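Clothes smell of damp after summer in a closed wardrobe, how to remove it and how to prevent it

Sigita Liepiņa
22/09/2022

Good day to all. I would like to ask for advice about a problem which I have never had before, so maybe my description will be too long, please excuse me.

In spring I moved to a rented apartment in Stistport, on the ground floor, two streets from the water. The bedroom has a built-in wardrobe. It stands against the outside wall (the north one), and the doors close very tightly. In May I washed all my winter clothes, dried them, folded them and put them on the upper shelf and in the two drawers at the bottom. Then I did not open this wardrobe more than a few times during the whole summer. My everyday clothes are on an open rail in the hall.

Last week the evenings became cold and I took out the first sweaters. Everything smells. It is not a strong smell of mold like in a cellar, it is more like an old suitcase or a library book. When I hold the clothes in the hand they do not feel wet at all. I looked for spots and did not find any on the clothes. But on the back panel of the wardrobe, low, behind the drawers, there is a gray shadow which I can wipe with a finger.

What I have done until now:

I hung two sweaters on the balcony for one night. In the morning the smell was less, in the evening it was back.

I sprayed one scarf with a fabric freshener. Now it smells of old suitcase and of flowers, and I can not recommend it.

I washed one pair of thick trousers with my usual detergent at 40 degrees (Celsius, my machine does not show the other kind). The trousers are now good. But I am afraid to wash all the knitted things by this method, and I also do not want to wash everything and put it back into a wardrobe which will make it smell again.

The thing I care about most is a mustard cardigan with thick cables. With so many folds and ropes in the knitting I think it keeps the smell more than a thin sweater would keep it.
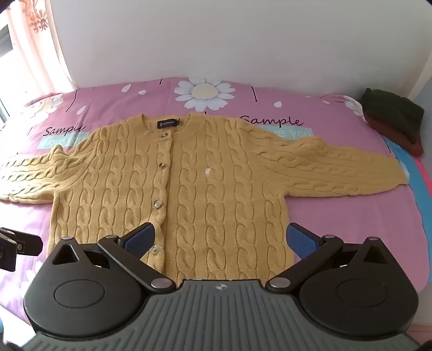

Nuala Noonan: Before you wash a single thing, put your palm on that back panel and then on an inside wall and tell us if one is colder. If the wardrobe is the problem, you will be doing laundry until Christmas.

Sigita Liepiņa: Thank you, I did it now. The back panel is clearly colder. I did not think to compare before.

So my questions are these. First, how do I remove the smell from knitted clothes without destroying the shape? Second, is it enough to clean the wardrobe, or must I stop using it? Third, should I write to the landlord about the gray shadow, or is this a normal thing near the sea and he will only laugh?

Thank you in advance for every answer.

Hsiu-ying Shih
Accepted answer

I lived for 12 years in places near the sea, and the same thing happened to me in two different apartments, so I will try to answer in the order in which I would do the work. The order is important. Please do the wardrobe first and the clothes second.

The wardrobe

Take everything out, also the drawers. Put the clothes in another room with the door closed between. Use a vacuum cleaner with a brush on all the corners and on the rails where the drawers slide, and throw away the bag or empty the container outdoors. If you had lining paper in the drawers, throw it away too. Paper keeps this smell for years.

Then wipe all surfaces with a cloth that has been wrung out well, with a little dish soap in warm water. Change the water often. Wear gloves, and open the window while you do it. For the gray area I wipe a second time with plain white vinegar and leave it for one hour before I wipe with clean water. Please do not mix vinegar with bleach, not even one after the other on the same day. Some people will tell you bleach only. On painted or raw wood I have not had good results with it, the color goes away and the smell comes back.

After this, leave the doors open. I mean fully open, for six days at least, and the drawers should stand somewhere else, on their side. If you have a fan, direct it into the lower part. I know it is ugly to have a bedroom like this.

Buy a small hygrometer. It is a cheap thing with a number on it. Put it on the floor of the wardrobe with the doors closed for one night and read it in the morning. In my last apartment the bedroom was at 52 percent and the inside of the wardrobe was much higher, and I would never have believed it without the number. If yours is always high when the doors are closed, then cleaning will help only for some weeks.

The distance

If the shelves and drawers touch the back panel, the air does not move there. I put small wooden blocks behind my drawers so that they could not slide fully to the back. You lose a little space. Also do not fill the shelf to the top. In the second apartment I took one door off completely and hung a curtain, and I never had the smell again in that place. But you rent, so keep the door and all the screws in a bag with a label.

The clothes

Sort them in two groups. The first is everything that can go in the machine without fear: cotton, thick trousers, jerseys, bed linen. Wash these as usual, with a smaller load than usual so the water can pass. Do not use softener. It covers the fiber and locks the smell in, at least this is my experience.

The second group is the knitwear. Read the care label inside each one and believe it more than you believe me. If hand washing is permitted, I do it like this. I fill the sink with cool water and a half cup of white vinegar and let the garment lie in it for half an hour, without rubbing. I press it gently under the water a few times. Then I let the water go and fill again with cool water and a little wool detergent. I have used Gullska for years because it has almost no perfume, but any mild one will do. Then two rinses, or three if you still see foam.

Never lift a heavy knitted thing by the shoulders when it is full of water. Put both hands under it like under a sleeping cat. Roll it in a towel and press with the knees, then take a second towel and do it again. After that it must dry flat, with the sleeves put in the correct length by hand and the front edges straight. Turn it over when the upper side is dry. A thick cable knit can need three days in autumn, and if you fold it too early you will have the same smell again and you will think that the washing did not work. Check inside the ribs and under the arms, they are always the last.

The landlord

Yes, write to him. Write a short and polite message, with the date and a photo of the gray area before you clean it. You do not need to accuse anybody. Only inform.

Sigita Liepiņa

Dear Hsiu-ying, this is a very complete answer and I am grateful. I have emptied the wardrobe this afternoon. Under the left drawer there was a piece of carpet from a former tenant and it smelled more than all my clothes together, so it is already in the trash.

I have one more small question. While a knitted thing is waiting for its turn to be washed, is it better to leave it spread out or can I put it in a bag? My bed is at the moment the only big flat surface in the apartment. 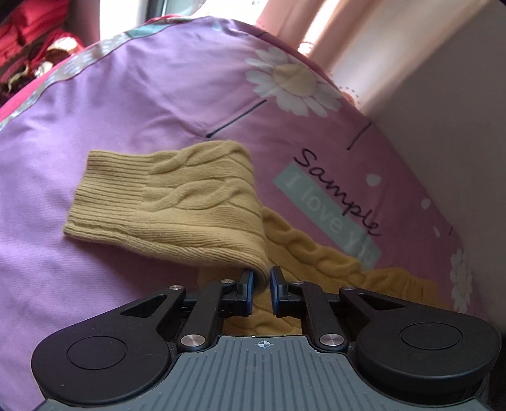
The yellow cable knit, spread on the bed.

I have also read somewhere that one should put clothes in the freezer against the smell. Is it true? My freezer is small and there is fish in it.

Hsiu-ying Shih

Spread out is better, or over the back of a chair. A closed bag will only keep the smell together. The freezer is for moths. I would not put clothes next to fish for any reason.

Chi-keung Poon

Just buy a dehumidifier. I have a Murnix, the small one, it is standing in the bedroom and I empty the water in the morning. No smell since I bought it in August. Everything else is a waste of time in my opinion. Silica gel bags are also useless, they are full after a few days.

Nuala Noonan

A dehumidifier is grand, but it costs money to run and it will do very little for a wardrobe with the doors shut tight. I'd do what Hsiu-ying said first and see what the little meter says. Then if it is still high, buy or borrow a machine, and leave the doors open a hand's width whenever it is running.

Two things I would add.

Your heating. If you keep the bedroom cold and close its door, and then dry laundry or cook in the rest of the apartment with the windows shut, all that damp air goes looking for the coldest surface in the place, and you have already found out with your palm where that is. Keep the bedroom a little warm, even if you like to sleep cold. Open the windows wide for ten minutes in the morning, both sides of the apartment if you can. A window left tilted all day cools the wall and changes the air hardly at all.

And the smell test. After a day of sniffing sweaters your nose is no use to you. Put one washed item in a clean glass jar or a box with a lid, leave it overnight, and open it first thing in the morning before coffee. If it smells of nothing, it can go back in. If it smells, it wasn't dry or it needs another rinse.

I disagree a bit on the silica gel. In a drawer that closes well it does help, but you have to dry the bags out again regularly, and people forget. I forget.

About the landlord, also ask him if the outside of that wall has been looked at. In an old building I was in on Tu Street, the trouble was a broken gutter pouring down the other side, and no amount of vinegar would have mended that.

Kam-wah Tsai

I have a similar wardrobe but mine is against the bathroom wall. Is the vinegar safe for veneer? I do not want to make white marks.

Hsiu-ying Shih

Try first in a place that is not visible, for example the inner side of a drawer, and do not let it stand for the whole hour. On veneer I use only soap and water, and I dry it immediately with a second cloth. Look also at the edges, if they are open the water can go in and lift them.

Sigita Liepiņa

A short report for those who will read this later. I bought the hygrometer. In the bedroom it shows normal values now, around 55 percent, and inside the wardrobe with closed doors it is clearly more, also after the cleaning. So the doors stay open for the moment and the drawers have wooden blocks behind them.

The landlord did not laugh. He answered the same evening that he will come to look at the outside of the wall, and he asked me to send the photo again in a bigger size.

I made the test with the jar for one gray sweater and one scarf (the scarf with the flowers). The sweater passed. The scarf must be washed one more time. I will mark the answer of Hsiu-ying as accepted, but the advice about the heating was also very useful for me, as I had really kept this bedroom closed and cold the whole time.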